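I finished the move to the new apartment in Standia in February, and I'm only now getting around to writing down how the laundry situation worked out, which was the part I worried about most. The old place had a washer in the kitchen. The new one has none, and the building's basement machines have been out of order for as long as I've lived here.

The closest laundromat is Drarnomton, nine blocks away on Lei Street. A wash is fine there but the dryers run very hot, and I lost a wool sweater in the second week. After that I started washing small loads in the bathtub and taking only sheets and towels to Drarnomton.

Tub washing is slower than I expected. Soaking takes no effort, but rinsing takes three changes of water, and wringing out anything bigger than a T-shirt is hard on the wrists. Jeans are not worth it. Socks, shirts and dish towels are easy, and they dry overnight on the rack if I leave the bathroom fan on.

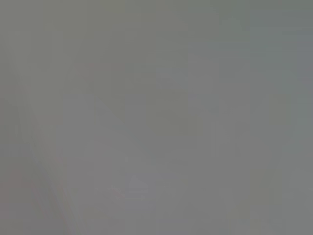
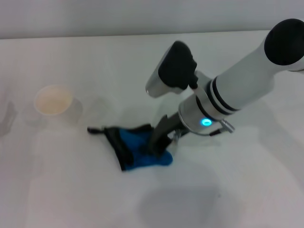
*Second picture: blue and black cloth, crumpled, on a white tabletop.*

I kept track of costs for the first stretch because I wanted to know if a portable washer made sense. I spent $65 at the laundromat from the day I moved in to the end of March, counting soap from the machine when I forgot mine. The portable washer I looked at, from Iltelero, was $401 with delivery. It hooks up to the kitchen faucet and holds about 9 pounds. My lease says no washers, and when I asked the management office they said that includes portable ones. So that settled it.

For now the routine is sheets and towels every other Sunday, everything else in the tub on weeknights. I bought a second drying rack and moved the first one next to the radiator. Dark clothes get their own night after a black shirt turned two dish towels gray.

The office says the basement machines will be replaced this summer. They said spring when I signed. I'll update this post if they show up.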